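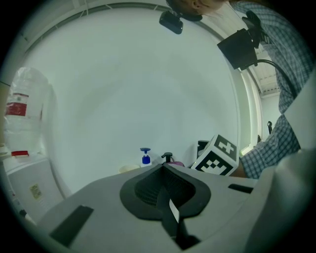 Figure 1. White ceiling and wall of the room.

Reverberation Time in a Small Teaching Room Before and After Adding Absorbent Panels
Omid Golestani, Rarthorpe

14 shares | 3 comments

1. Background

Speech in a small room with hard surfaces is often difficult to follow at the back. The usual measure is reverberation time (RT60), the time taken for the sound level to fall by 60 dB after the source stops. Bare painted surfaces absorb little sound at speech frequencies, so the ceiling and upper walls are the usual place to add absorption.

2. Method

Measurements were made on a Wednesday evening with the ventilation off. The source was a loudspeaker placed on the teacher's desk, driven with interrupted pink noise. Decay was recorded at 76 positions on a marked floor grid, with the microphone at seated ear height. Background noise did not allow a full 60 dB decay, so the slope was taken from -5 dB to -25 dB and extrapolated. Positions close to the loudspeaker were left out of the grid.

A set of Kutska panels was then fixed to the rear wall and the measurements were repeated at the same positions. The panels were mounted with an air gap of 200 mm - the deepest the brackets would allow.

3. Results

The two rounds gave 384 usable decay curves. Curves with a visible double slope were rejected and are not included in that number. Reverberation time fell in every octave band from 500 Hz upward. The change at 125 Hz was within the spread between positions and is not treated as a result. Values near the door varied most in both rounds.

4. Discussion

The limited effect at low frequencies is consistent with the panel thickness. A thicker product, such as the Voltitska board, was considered but exceeded the budget of 300 dollars. Furniture was not moved between rounds, but the room was unoccupied, and a full class would add absorption of its own. The measured times are therefore longer than those expected during lessons.

Further work should repeat the test with panels on the ceiling and add a speech intelligibility measure.

3 comments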